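Grumorance Six-Bottle Carrier, white foam
Product code 2851
Back in stock from November
Sold singly or in a pack of 2

I'll be upfront, I've got a soft spot for this one. We've been selling bottle carriers from our little shop in Busdale for years now (wire ones, cardboard ones, a canvas one that I still think deserved better) and the foam six is the one I take home myself. It weighs next to nothing, it wipes clean, and it keeps glass bottles from knocking against each other in the boot of the car. That was all I wanted from it in the first place!

It's moulded white styrofoam with six round slots, two rows of three, and a thin yellow stripe along the front edge of the rim. The stripe doesn't do anything, by the way. I asked Ramil Saludo, who orders them in for us, and he said Grumorance put it on everything they make and I should stop asking. I like it, anyway. It makes the thing easy to spot at the back of a dark cupboard.

The slots are meant for small glass bottles, the fizzy drink sort you'd get at a café or have by the crate at a party. They go in upright with the necks and labels well clear of the top, so you can see what you've got and pull one out by the neck. If you're putting them in yourself, go straight down. People tend to come in at a slant and then wonder why the bottle sticks halfway, and with foam you can take a nick out of the edge of the slot if you force it. Let it stand up straight, then lower it. 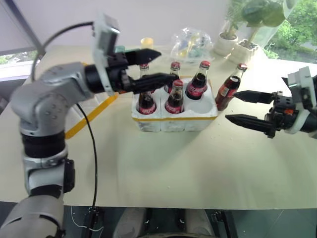 Fill the back row first if the carrier's sitting on a table in front of you, then you're never reaching over the tall ones to get to an empty slot. And hold the rim with your other hand while it's nearly empty, as it's so light that it'll slide about on a smooth worktop. Once you've got four or five bottles in, it stays put quite happily on its own.

What about cans? They'll stand in it, but they wobble, and I wouldn't carry them any distance. Wine bottles are a definite no. Have a look at the Cabrera crate instead (code 3369), that one's made for bigger, heavier glass and has proper handles at both ends. It costs more and it's a bit of a lump to store, but it's very sturdy.

A few bits I get asked in the shop:

Does it keep drinks cold? A little. It's foam, so bottles straight out of the fridge will stay nice for a while, but it's open at the top and I wouldn't call it a cool box. For a picnic I put mine inside a big bag with an ice pack laid over the caps.

Can it go in the dishwasher? Please don't. Warm water, a drop of washing-up liquid and a soft cloth. Leave it upside down on the rack and the slots will drain.

Do they stack? Empty, yes. Full, no, please, not on top of glass.

How long do they last? Mine is on its third summer and has one small dent, from being sat on. Davoud Karimi from the Bratness social club bought around 40 of them for their summer do and came back for more the year after, so they must be standing up to a fair bit over there.

Bottles aren't included, I'm afraid, just the carrier. It comes wrapped in plain paper in a cardboard box, and the pack of 2 comes in the same box with a sheet of card between them. If a corner's been crushed on the way to you, keep the box and drop me a line before you send anything back, and I'll get another one out to you.

Collection from the Busdale shop is free. Ring the bell at the side door if the front's shut, we're usually in the stockroom until five.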